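Shahbazi Community Help > Sport & Leisure > Swimming and pools

Locker ate my token and now wont open, plus how do people manage lockers at Grikance baths??

posted by flolik_mum, October

Right so bit of a rant and a question in one. Started back at lane swimming after years off, Grikance baths, the early session. Second time there I put my stuff in a locker, turned the key, fine. Came back, key turns, door doesnt open. Stood there dripping for ages pulling at it. Staff got it open in the end with a flat bar and said it "does that". Token was gone. They wouldn't give me another one without a form.

So what I want to know:

Is there a knack to these doors or was mine just broken?

Do you get the token back if staff open it? The sign by the desk says tokens are refundable but the lad said not if it's been forced. Nothing on the sign about that.

Also where do you all put your key while you swim. The wristband is rubbish, mine slid off twice and I had to go down for it at the deep end. Not fun without goggles.

And is it worth paying for one of the monthly lockers? They quoted me 40 for the season, which seems steep for a metal box, but I'm fed up carting shampoo and fins about on the bus.

Thanks in advance, sorry for the essay. On my phone so ignore spelling.

3 replies below, sorted by most helpful

lanefour

Been going there for years so I'll have a go at all of it.

The knack. Push the door IN with your knee or the flat of your hand, then turn the key, then let go. The catch on the old ones gets pinched if anything is pressing on the door from inside. Big coat, rucksack, towel rolled up too fat. It all springs back when you shut it and then the bolt is jammed tight against the plate. Push in, takes the pressure off, turns sweet as anything. Don't yank. Yanking bends the door and then it sticks for the next person as well, half of them have gone that way already.

If pushing does nothing then yes it's probably broken and you want the desk. Don't try a coin in the slot or a hair grip, I've seen someone snap a key doing that and they charged her for the barrel.
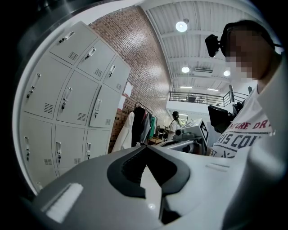 Grey metal lockers, the usual sort.

Pick of the lockers -- go for middle height if you can. Bottom ones get the puddle. Everyone stands about wringing out costumes and it runs along the floor and under the doors, so socks on the bottom shelf = wet socks home. Top ones are fine if you're tall but you can't see to the back, and that is how I lost a pair of earrings and very nearly a house key. I do a sweep with my hand every time now before I walk off.

Token. You should get it back. It drops into a little cup behind the lock and it stays in there when the door is opened any other way, so somebody just has to tip it out. They can't be bothered mostly. Ask for the duty manager and not whoever is on the till. Be nice about it. If they still say no, ask them where it says that in writing, because I have never seen it either.

Key. Forget the wristband. What I do is thread the key on the drawstring of my trunks and tie it in, double knot. For a costume with no string, a nappy pin through the strap and the key on that. Looks daft, works. Some people put it on their ankle which is better than the wrist since you don't drag your ankle past the lane rope every stroke. Don't leave it in your shoe at poolside, please, shoes go walkabout.

Season locker. Depends how often you go. Twice a week or more I'd say yes, just for not hauling stuff. You must air it though. Leave a wet towel in there over a weekend and it comes out walking. I keep two things in mine that stay for good, an old flannel and a bar of soap with the wrapper off. Take everything else home to dry. Also check which lock you get, some of the season ones are bring your own padlock and the hasp is small, so a chunky padlock won't go through. Measure before you buy. I didn't.

One more, do the early session but get there before the club lot. They take over one whole side and it's a scrum.

flolik_mum replied: this is brilliant thank you. Tried the knee thing this morning and it opened first go!! Still no token. Will ask for the manager

pooldodger55

Dont bother with lockers. I just leave a bag on the bench where I can see it, nothing in it worth having. Car key goes in a zip pocket. Never had a problem.

lanefour replied: she's on the bus so no car key. And they clear bags off the benches now

pooldodger55 replied: not when I'm there they dont

wastska_wader

Different baths (I'm at Wastska) but same make of headache so might help.

Ours changed how the tokens work and it was a right mess for months. What sorted it in the end was people writing stuff down. Locker number, time, what happened. There's a book at the desk, or there is at ours, and if it's in the book they have to look at it. If you only tell the lad it goes nowhere, he's gone home by two. So next time get it written in the book. If there's no book, email, then you've got a date on it.

On the form thing, I'd fill it in. Pain I know, for one token. But I filled mine in and got it back plus a free swim for the bother. Might have been a kind manager that day, can't promise.

Agree about pushing the door. Also don't overfill. Seems obvious but in winter you have boots, big coat, scarf, the lot. I hang the coat on the hooks outside and only lock up the valuables. Someone will tell you it'll get nicked, and well, maybe, it's an old coat.

For smells -- bicarb in an old sock, tied up, back of the shelf. Change it every month or so. Cheaper than them gel things and doesn't make your towel stink of fake lemon. If the locker has vent slots dont block them, I see people taping card over the inside for privacy and then wondering why it's gone mouldy.

Shampoo, decant it. Little travel bottles. I had a full 150 ml one go over in my bag and it took three washes to get it out, the bag still foams a bit in the rain.

Forty for the season is less than ours by the way. Ask if it's refundable part way, ours does half back up to Christmas and then nothing.

And goggles!! Tie a spare pair to the bag. You'll thank me at the deep end

flolik_mum replied: update, spoke to manager, got token back, she said it was in the cup the whole time just like lanefour said. Going to try the season one from next month. Nappy pin is holding so far. Marking as sorted but if anyone knows a padlock that fits the small hasp shout

lanefour replied: luggage ones fit. get brass or it rusts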